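Car park theft check, Stoten Street lot, Plunville
11 February 2023

I walk this lot with a clipboard so you don't have to! Same list as last August, with my comments after each item. Yiğit Ertürk came along for the top level and held the flashlight.

1. Lighting – FAIL
2 lamps out by the back stairs, and that's the corner where the bumper thefts were. I've asked Lallum (they run the lot) to swap them before anything else on this page.

2. Entry barrier – OK
Goes up, comes down, doesn't let the car behind sneak through. I tried it with my own car and felt pretty silly.

3. Cameras – NEEDS WORK
The ramp camera is mostly looking at a tree. Somebody with a saw could fix it in ten minutes, I think.

4. Valuables left in cars – NEEDS WORK
Better than August, but I still saw bags on back seats (people, please!). Even a lunch box can look worth a smashed window to somebody in a hurry. Take it in with you or put it in the trunk before you get here.
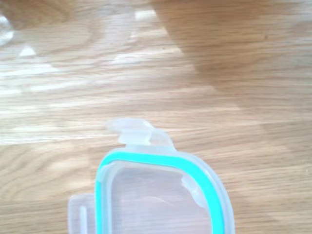 Lid with a turquoise seal.

5. Catalytic converter marking – OK
The Karakaya garage has now marked 146 cars for free, and they'll do yours if you call ahead. Takes no time at all.

6. Stairwell doors – FAIL
Bottom door doesn't latch. I leaned on it and in I went. It was on my last list too, so I'm a bit grumpy about this one.

7. Notices and phone numbers – OK
New signs up at both pay machines, and you can read the number from the car. The old one by the elevator still has to come down.

8. Attendant's booth and break room – OK
Window lock works, key cabinet shut and locked, spare passes in the drawer and signed for. Kitchen counter is fine to leave as is.

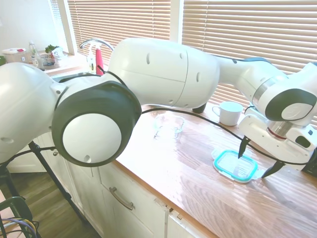 Kitchen counter, glass container with teal lid.

9. Permit list – NEEDS WORK
Almost 319 permits on the sheet, and a bunch belong to people who moved away. Lallum is sending me a clean copy.

Next walk once the lamps and that door are done. If your car's been messed with, call the police first, then drop me a note with the level and bay.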